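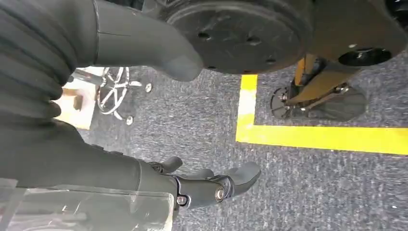
Figure 4. Corner mark in yellow tape on low-pile carpet, caster inside the corner.

Section 4. Marking parking corners on carpet

This section covers laying Norkov floor tape on carpet to show where wheeled equipment, carts and stands are to be parked. For vinyl, tile and sealed concrete, go to Section 5. If you are marking a walkway, read this section first and then Section 6.

4.1 Before you start

The tape is made for short, dense carpet. It does not hold well on cut pile, loop pile you can push a finger into, or loose rugs. If you are not sure about your carpet, press down a test piece the length of your hand in a corner of the room and leave it overnight. Pull it up in the morning. If it lifts with fibers on the back, choose another way to mark the floor.

You will need:
Norkov floor tape, yellow
Tape measure
Chalk or a washable fabric marker
Utility knife or heavy scissors
Hand roller (supplied in the Kaimal kit)
Vacuum cleaner with a bare floor head

CAUTION: Cut the tape in your hand or on a scrap board. Do not cut against the carpet. A knife will go through the tape and into the backing before you feel it.

4.2 Choosing the type of mark

A single L-shaped corner is enough for most things that are parked against a wall or in a row. Use two corners, set diagonally, when the item stands in the open and could be turned the wrong way. A full box takes more tape and is harder to vacuum around, so keep it for places where people need to see that the space is taken even when it is empty.

Each arm of the L should be 400 mm long unless the space is tight. Standard tape is 60 mm wide. The wide roll can be used for either arm or for both.

4.3 Laying a corner

1. Move the item to its parking position. Turn the casters the way they normally trail when it is rolled in, then lock them if they have locks.

2. Chalk a small tick on the carpet at the outer edge of the caster, once along each side.

3. Roll the item away. Vacuum the area slowly in both directions. Let the carpet dry completely if it has been shampooed or spot cleaned.

4. Measure outward 2 cm from each tick and chalk a line. The inside edge of the tape goes on this line, so the wheel ends up close to the tape without standing on it.

5. Cut the first strip. Peel back a hand's length of the liner, set the end of the strip on the line and press it down. Work along the strip, pulling the liner out from under it a little at a time.

6. Do not stretch the tape. Stretched tape shrinks back and the ends curl.

7. Lay the second strip so that it meets the first at a right angle. You can overlap the ends or butt them. An overlapped corner is stronger, but the top strip should run in the direction people walk – otherwise shoes catch the edge.

8. Go over both strips with the hand roller, leaning on it. Start at the corner and work out to the ends.

9. Leave the tape alone for an hour before anything is rolled across it.

10. Roll the item back and check the fit. The caster should stand inside the corner, on carpet, and be able to swivel without climbing onto the tape.

NOTE: If the wheel touches the tape when it swivels, lift the strip and lay a new one farther out. Do not reuse a strip that has been lifted. The adhesive will already be full of lint.

NOTE: Some equipment overhangs its casters. Mark for the wheels, then check that the overhang clears the wall, the door swing and any neighboring mark.

4.4 Care

Vacuum over the tape as usual, with the beater bar off. Wipe scuffs with a damp cloth and a drop of dish soap. Do not use solvent cleaners on carpet.

Check the ends of each strip once a month. If an end has lifted, trim it square and roll it down again. Replace the whole strip when it has lifted along one side.

4.5 Removing the tape

Warm the strip with a hair dryer on low and pull it back slowly, keeping it flat against itself. Any adhesive left in the fibers can be dabbed with Brirnano Carpet Gel. Test the gel first in a place that is out of sight.

CAUTION: Do not use a heat gun. Many carpet fibers melt.

Replacement rolls and hand rollers can be ordered by part number from the list in Section 9. The wide roll is part 2000.

Section revised in June by Kavitha Mathew, Lutitthorpe office.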